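How to dry and store a knitted hat so it still looks like a hat in July

Every spring I used to put the household hats in a carrier bag, put the bag in the cupboard under the stairs, and put a coat on top of the bag. Every autumn I took out a set of oven gloves. The wool had creases in places where a head has no creases, and the turn-ups had given up.

What follows is the method I use now. It needs one hat, one stand and a bit of patience. My neighbour Zlatko Gashi says it is a lot of fuss for something you pull over your ears at the bus stop, but I have seen Zlatko's hats.

What you need

A small stand with an open frame. Wire is best, as the air gets through it. You can buy things sold as hat stands, but a letter rack, a small plant stand or one of those tiered desk organisers will do just as well. Mine came from the Voltham market, from a man who couldn't tell me what it was for either.

A towel you don't love.

Wool wash, or whatever mild stuff you use for jumpers.

A table out of direct sun.

Check the stand first

Run your fingers along every bit of wire, especially where the ends are joined. If anything catches on your skin it will catch on the knitting, and you will find out in the form of a long loop hanging off the crown. A dab of clear nail varnish smooths over a rough end. Let it go properly hard before any wool goes near it.

If the stand is old and showing rust, use it for letters. Rust comes off on damp wool with great enthusiasm, and pale hats suffer most.

Wash and squeeze

Cool water, a capful of wool wash, ten minutes' soak. Turn the hat inside out if it has a badge or any stitching on the front. Press the water through it and don't rub. Rinse in water of the same temperature until it runs clear.

Now lay it flat on the towel, roll the towel up like a Swiss roll and lean on it. Do not wring. My Jamthorpe hat, a present and a good one, was wrung by a member of this family who remains unnamed, and it has fitted the teapot ever since.

Turn the cuff before it goes on

Do the turn-up while the hat is flat in front of you. Fold it to the same depth all the way round, checking at the front and the back, and put any label or lettering where you want it to end up. Doing this afterwards means tugging at the hat while it's on the stand, and damp wool remembers being tugged.

Put it on the stand

Hold the hat at two points, one at the edge of the cuff and the other up near the crown, and bring it over the top of the stand from directly above. Lower it until the crown just meets the top, then ease the cuff down a little on each side in turn. Go round it again if one side is sitting lower.

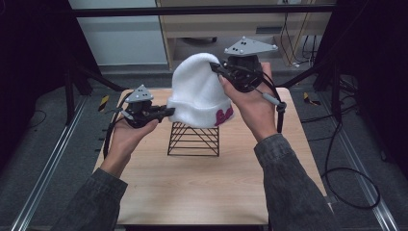

The temptation is to pull it down firmly, as you would on your own head in a gale. Resist. The hat should rest on the stand with some slack in it, and if you can see the outline of the wire through the knitting, it is too tight. Fold a flannel over the top of the stand to soften the corners and try again with less ambition.

Leave it overnight at the very least. Thick ones take two nights at my house, where the heating is a matter of debate. Keep it off the radiator, however much it looks like a shelf.

Putting it away

Once the hat is dry right through – feel inside the fold of the cuff, it's always the last bit – you have a choice. If there's room, leave it on its stand with an old pillowcase over the lot. If there isn't, stuff the crown loosely with tissue and lay it in a box with nothing on top. Coats included.

Bobble hats follow the same rules, except that the bobble wants squeezing separately and takes an age to dry. Give it a shake whenever you walk past.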